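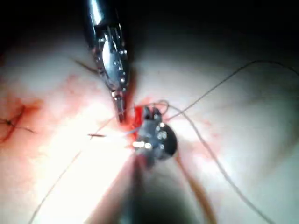
Knotted stitch with trimmed tails at left; loose suture thread at right.

Preseck Wound Closure Set: Data Card

Version date: 2021-05-22
Maintainer: Yaowalak Sitthichai, Pitley

The set documents interrupted suturing with dark thread. It holds 2045 clips, each assigned to one closure.

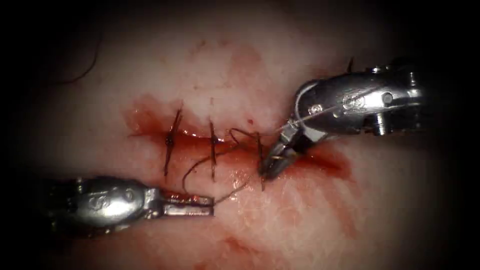

Stitches are numbered from the left end of the incision. Labels cover needle entry, knot and tail trimming. Xiaoyan Kong reviewed 100 clips; agreement on knot labels was 95 percent.
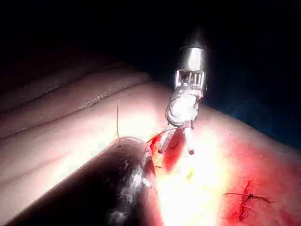 Clips in which blood hides the thread carry the flag "obscured" and are excluded from the test split. Requests for corrections are accepted until the end of August.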